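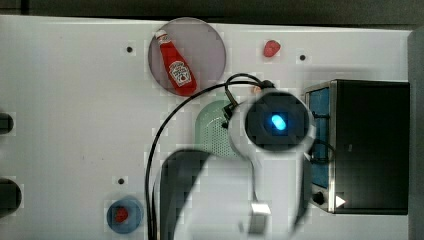

A robot arm over a worktable, with a toaster oven, a colander and a ketchup bottle lying on a plate.

Kitchen automation at Vulano

Kitchen automation at Vulano is the name I've given this entry because the official one is longer and I can never remember it. Vulano is a catering company in Tukholm, founded in 1879 as a bakery, and I've worked there for 16 years, mostly on cold trays and plating. So take this as an article written from the inside (the wiki editors said that was fine!).

Background

The main kitchen sends out lunches for schools and offices. Before automation there were 51 of us on the floor, and a big part of the day went into moving stuff: plates to the line, bottles back to the shelf, strainers to the sink, over and over. My wrists remember it well.

Management brought in arms from a supplier called Leinonen one June. The first ones only handled plates. Later they were put on mixed tables, where dishes, squeeze bottles and small appliances all sit close together, and that is a much harder job than it sounds. A ketchup bottle on its side will roll if you nudge it wrong, and a colander is an awkward shape to grab even for me.

Changes in the work

Seven people moved from clearing and sorting into a new job we call table lead. A table lead sets out the items, watches the arm and steps in when it gets stuck. The pay is a bit better and there's far less lifting, but you stand still a lot more, and some folks really miss the walking around. I did it for one winter and went back to plating, because I like having my hands in things.

The schedule changed too. The early shift used to start at 4 a.m. and now it's 5, which I'd call the best part of the whole business! On the other hand, the late shift got smaller, and people who had counted on those hours had to look for them in other departments. That caused hard feelings, and I don't think they're all gone.

Irodholm

Our sister kitchen in Irodholm runs the same kind of tables but rotates everyone through table lead, a week at a time. Several of us have asked for that here. As of this writing the request is still open.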